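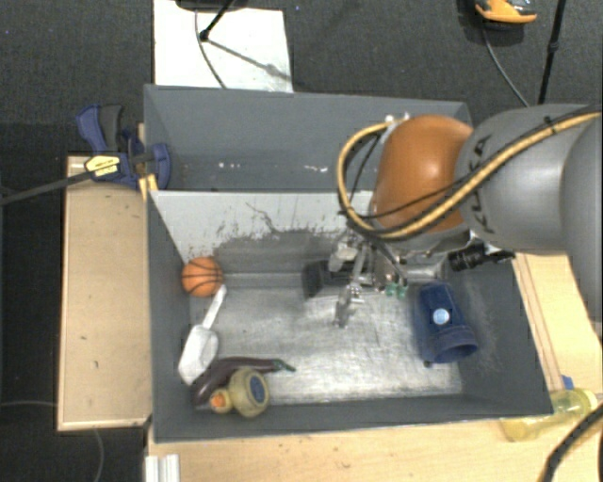

Do I need to be good at driving the arm before I start recording demos for it?
Get comfortable first, then record. A couple of evenings of practice with nothing being saved will do more for your data than any setting.

Thread: Hand guiding vs. remote control for bin picking demos

bulance_bob wrote:
Hi all, long time reader. I've been teaching our arm to pick mixed stuff out of a metal bin and I can't decide how to give the demos. So far I've done 156 by remote, sitting next to the bin with a controller in my lap, and the policy I get out of it is... okay? It goes for the right object most of the time, then dithers over it like it's picking a chocolate. My coworker wants to throw it all out and grab the arm and move it by hand. I really don't want to start over! What do you folks do?

nerketti_fan wrote:
Hand guiding, every time. You feel the contact. If the fingers touch the floor of the bin you know right away, and on a controller you find out when something bends. I switched in February and I'm never going back.

Yeshi Gashaw wrote:
Going to disagree with that one - hand guiding is lovely for a peg or a drawer, but in a bin your own arm ends up in the camera view half the time. Then the policy learns with a big sleeve in the picture, and at run time there's no sleeve. I lost a whole batch to that before I caught on. Also, pushing a big heavy arm around over a deep bin for an afternoon is a workout, and your demos get sloppy when you're tired.

Bob, the dithering sounds to me like it's in the demos. Play a few back at normal speed and watch your own hands. Do you pause above the object while you line up?

bulance_bob wrote:
Oh no. Yes. I pause every single time, lol. I come down, stop, wiggle, wiggle, close.

Yeshi Gashaw wrote:
There's your chocolate box! It copies the wiggle because you showed it the wiggle. You can trim the dead time out of the recordings, but keep the small corrections that really move toward the object, you want those.

medeiros_shop wrote:
I'd be careful with trimming. We cut our pauses with a script and it cut the moment where the gripper is closing too, since the arm isn't moving then. The robot got very fast and very bad. If you trim, look at the gripper signal as well as the joints.

nerketti_fan wrote:
@Yeshi you can mask the sleeve out or just stand on the other side. I still say feel beats everything. Nobody's remote demos near a wall look any good. Something soft sitting in a corner, touching two walls? With a stick you come straight down and squash it. By hand you slide in along the side without thinking.

Yeshi Gashaw wrote:
Fair on the corners, those are miserable by remote. What I do is give them their own session. I put an object against the wall on purpose, drag it out toward the middle first, then pick it. Takes longer, but the robot does learn the drag. Anything lying on its side with an open rim is similar, decide if you're going for the rim or the body and stick with it. If half your demos go one way and half the other you'll get a robot that aims in between.

bulance_bob wrote:
I've definitely mixed rim and body. We also have two people driving, and my coworker comes in from the opposite side to me. Is that bad?

medeiros_shop wrote:
Not bad if each of you has plenty. Tag who drove in the file name so you can train on one person alone and compare. We've got a Tadeck controller with a dead-man switch, and one driver would let go of it between moves, so every run of his had tiny stops in it. Never would have found that without the tags.

nerketti_fan wrote:
OK I'll give you the tags, that's a good one. Still wouldn't swap.

bulance_bob wrote:
Plan for now: keep the old set, trim it by hand so I don't eat the grasps, and record a new batch where I don't stop above the object. Coworker gets to try hand guiding on the corner cases and we'll see whose runs better. Will post when we've got both trained.

Yeshi Gashaw wrote:
Please do. And slow the controller down a notch before the new batch, most of my wiggling went away when I did that.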